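The invoice from Meveck arrived in August, and I paid it the same afternoon, because I was the sort of business owner who paid things the same afternoon. That was one of the traits they promised to work on.

I run a small alterations and garment care shop. We take up hems, replace zippers and tell people gently that the jacket will never close again. It makes money in the way a dripping faucet makes water. Last summer I decided it should make more, and I signed up for a growth program that cost 3,000 dollars, payable up front, with a workbook.

The workbook was very heavy. I mention this because weight was its main feature. It had 13 modules, and the first was called Finding Your Why. My why is that I have a lease. I wrote that down in the space provided, and at our first call the coach told me I was "still in the lobby of the answer." I have thought about that phrase more than I would like.

Module two was pricing, and here I have to be fair, which is annoying. I had not raised my prices in years. I had a whole theory about it – loyal customers, neighborhood feeling, the big dry cleaner over on Pikton Road. The coach asked me what I thought would happen if I charged two dollars more for a hem. I said people would leave. He asked me which people. I couldn't name one. I put the prices up that week and the only comment came from a man who asked if we were open late.

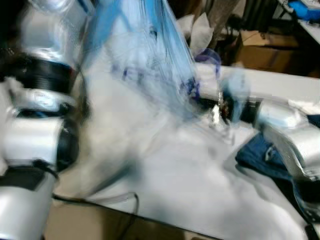 White cloth on the worktable

Modules three through seven were about social media, and I will pass over them the way I passed over them at the time.

Module eight wanted me to map the customer journey. You get a fold-out sheet and a set of stickers, and you put a happy face or a sad face at each point where the customer meets the business. My customer's journey is that they come in with pants and leave without pants, and later it's the other way around. I had a lot of stickers left over. Still, doing it made me see that we phoned every single person to say their order was ready, and that most of them didn't pick up, and that we then phoned again. I had been paying someone to listen to voicemail greetings. We send a text now. Another point to Meveck, I suppose.

Then there was the software. The program "partners with" a booking system called Clomex, and partners with seems to mean you'll hear about it on every call until you give in. I gave in. It cost 70 dollars a month and sent reminders to customers for appointments they hadn't made. One woman turned up for a fitting at six in the morning. She was very nice about it. I canceled in the second month and went back to the big paper diary by the register, where a mistake at least has my own handwriting on it.

The part people ask me about is the guarantee. Yes, there was one. If you did the whole program and didn't see a return, you could apply for your money back, and I fully intended to. I kept a folder. I had every worksheet filled in, including the one where you write a letter to your business as though it were a horse. (It was a metaphor module. I don't want to talk about the horse.)

So at the end I sat down with the books to prove that I had gained nothing. The price increase and the phone calls together came to 605 dollars a month more than before. I ran it again, hoping. Same number. The program will have paid for itself before I've forgiven it.
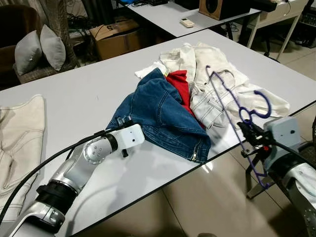 Would you pay for a business coach again?
Only for the pricing session, and only if I could buy it separately, without the workbook.

I did ask them if that was possible. They told me the modules work as a system, and offered me a place on the advanced program at a returning client rate. It has a retreat. I looked at the retreat page for longer than I should have, mainly because of the lunch, which was being catered by De Luca, and I have had their eggplant.

If you're thinking of signing up for something like this, I'd say look at your prices first, on your own, at the kitchen table. Ask which people. Then find whatever job in your shop gets done twice for no reason and do it once. I'm fairly sure there are still a couple of those hiding in mine, and I keep meaning to check how we order thread.

The workbook is holding the back door open as I write this.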